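Cultura recorder / Issues / Hardware
Jaw width on one hand-held gripper reads late and never gets to zero
Status: open (partly fixed, see bottom)
Labels: gripper, encoder, sync, home build
Opened 20/03/2022

Setup first, since I always get asked. Two hand-held grippers from the Hemden plans, printed at home, blue pads. One camera each. Both go over USB to a small PC running Cultura recorder, release 2. The arm is a Hartono kit on the other side of the room and it only gets involved at replay. Task is tabletop pick and place, small stuff and a cardboard box. Bracelets, a watch, rings, little trinkets. Things a cheap arm ought to be able to pick up if the demos are any good.

Problem. Gripper A is fine. Gripper B has two faults and I can't tell if they're the same fault:

1. Width is late. I close the jaws, the camera shows them closing, width in the log moves after. Offset is roughly 200 ms by eye when I scrub the two side by side.
2. Width floor is wrong. Pads pressed together hard, nothing between them, log says there's still a gap. Not noise, it's steady. It's just steady at the wrong value.

Second one is the killer. Anything thick is OK. Anything thin (ring, flat trinket) the policy learns that "closed on a ring" and "closed on nothing" are the same number, and at replay the arm stops short and hovers there pinching air.

Recorded 52 episodes before I noticed. Don't want to throw them out if there's a way to correct the width after the fact. 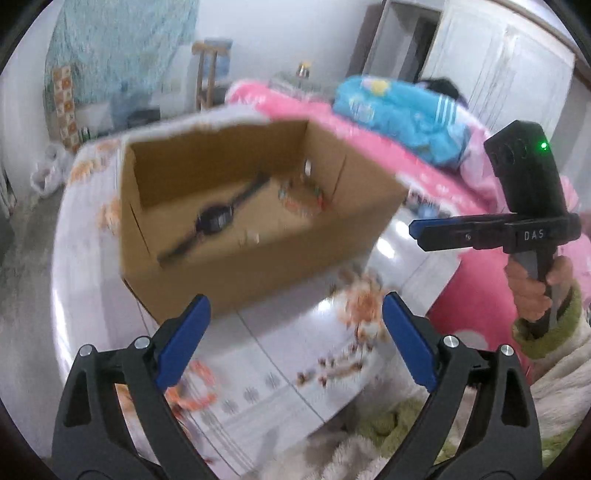
Onley

Watch is the worst object for timing and the best one for finding timing bugs. Long strap, it swings, and anything late in the width shows up straight away as the watch moving before the jaws "let go" of it. Beads are easy. The beaded bracelets replay OK from either gripper, big enough that the bad floor doesn't matter.

Things tried so far:

- Different USB cable on B. Same.
- Swapped ports, A where B was. Fault stays with B, so it's not the port or the hub.
- Reflashed B with the same firmware as A. Checked the version string on both. Same.
- Turned preview off in the recorder. No difference to B. Frame rate on A got slightly better, so leaving it off.
- Re-ran the zero routine with jaws closed. It reports success. Width floor changes a little, comes back to the wrong value after a few open/close cycles.

That last one bugs me. If it was only a bad zero then re-zeroing would hold.

Log from B, jaws squeezed shut by hand the whole time:

zero: ok
width: settled
cycle
width: settled, higher than zero
cycle
width: settled, higher again
cycle
width: same as last

So it creeps, then stops creeping. Mechanical? Something slips until it hits something. Haven't opened it up yet, need to find the small driver.

---

Update, later same evening

Found the driver. Opened B at the base of the linkage.

The magnet that sits over the encoder chip turns in its pocket. Not freely, but push it with a fingernail and it goes. On A it's solid. I remember gluing A and I do not remember gluing B. Ok.

Cleaned the pocket out, a dot of super glue, magnet back in with the jaws closed, left it alone over dinner. Don't flood it. Glue wicks down to the bearing if you use more than a dot and then you're printing a new base. Done that once already on an older build.

Re-ran zero. Cycled it a lot. Floor holds. Squeezed on paper, on a coin, on nothing, all three are different and all three come back to the same value when repeated. Calling fault 2 fixed.

Fault 1 (late width) is still there, unchanged. So they were separate after all.

---

Update

Late width. What I looked at:

Clock. Both grippers get stamped by the PC on arrival, not on the device. So a late stamp means a late arrival. Camera frames on B aren't late against A's camera, I checked by tapping both tools on the table at once and finding the knock in each video. Lines up. Only the width stream on B is late.

Buffer. Cultura has a per-device smoothing setting I'd forgotten about. It's in the device file, not in the main settings page, so you can stare at the settings page all night and not see it (I did). A's device file: smoothing 1. B's device file: smoothing 17. I must have set that when I was chasing the creeping zero in January and thinking it was noise. A moving average that long on a signal that slow explains the lag nicely.

Set B to 1. Restarted the recorder, you have to restart, it doesn't reload device files on the fly. Recorded a short test with the watch. Scrubbed it. Width and jaws move togther now, as near as I can see.

Suggestion for whoever looks after the settings page: show the per-device values there even if they're read only. Or print them to the console at startup. Would have saved me a couple of evenings.

---

Update, old recordings

Tried to rescue the first batch.

Lag part is fixable. Moved B's width stream earlier by a fixed amount and it looks OK on slow moves, a bit mushy on fast ones, as you'd expect with smoothing that's already baked in. You can shift an average but you can't un-average it.

Floor part, no. The magnet slipped during recording, so the error isn't the same from one episode to the next, and there's nothing in the data to say when it slipped. I tried using the closed-jaw moments at the end of each episode as a reference. Works when I happened to close the jaws fully at the end. Mostly I didn't.

Decision: keep the ones with only thick objects, dump anything with rings or flat trinkets in it, re-record those. Annoying, moving on.

For the re-record I'm changing how I start. Close both jaws fully, hold, open fully, hold, then go. Every episode. Gives me a floor and a ceiling in the file and if a magnet ever goes again I'll at least see it.

---

Update, thin objects again

Back on the small things with both grippers after the glue and the smoothing change. The gold ring and the little abacus trinkets are what failed before, so they're what I care about.
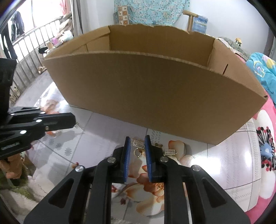
Does the encoder need to be zeroed again after changing the finger pads?
Zero it every time the pads come off, even if the same pair goes back on. The zero is taken with the pads touching, so any change in how they seat moves the reading. Run the routine with the jaws closed by the spring alone, no extra squeeze, then open and close a few times and check that the value comes back.

Notes on thin stuff, in case it helps the next person:

Go in slower than feels natural. With smoothing off, the width signal is a bit jumpy at the moment of contact and a fast close hides the contact completely. Slow close, there's a little shelf in the curve where the pads meet the ring. Training seems to pick up on that shelf. No shelf, no idea it's holding anything.

Ribs on the pads. Ribs across the finger hold a ring better than smooth pads but the ring can drop into a groove and then the width reads near enough the same as empty. I angle the tool a touch so the ring lies across the ribs. Not a fix for the arm, which will come in at whatever angle it wants, but the demos are cleaner.

Reflections. Glossy surface plus shiny metal is hard on the wrist camera. Had exposure on auto and it hunted whenever a bright patch came into view. Locked it now, on both. Set it on the brightest spot you expect to pass over, everything else goes a bit dark and that's ok.

Don't let the second gripper wander into view of the first unless it's doing something. I rest it off to the side between picks and it still ends up in half the clips.

---

Replay on the arm

First batch of replays from the new recordings. Bracelets fine. Watch goes in the box, strap hangs over the side sometimes, don't care. Ring: picks it up more often than it doesn't. Before the fix it was never. Flat trinkets still bad, the arm comes down a hair too high and the pads close over the top.

I don't think that's the gripper any more. Looks like a height offset between the hand-held tool and the one mounted on the Hartono arm, the mount plate is thicker than the plans say. Will measure and open a separate ticket for that.

---

Still open on this one

- per-device smoothing not visible on the settings page
- zero routine says ok when the magnet is slipping. Could it cycle the jaws and check the value twice before saying ok?
- Hemden build notes don't mention gluing the magnet anywhere I can find. If it's in there please point me at the page

Closed on this one

- B width floor: loose magnet, glued
- B late width: smoothing left at the wrong value, my fault

Leaving the status as open til somebody picks up the zero routine thing. Can attach B's device file and one bad episode if wanted, just say which format.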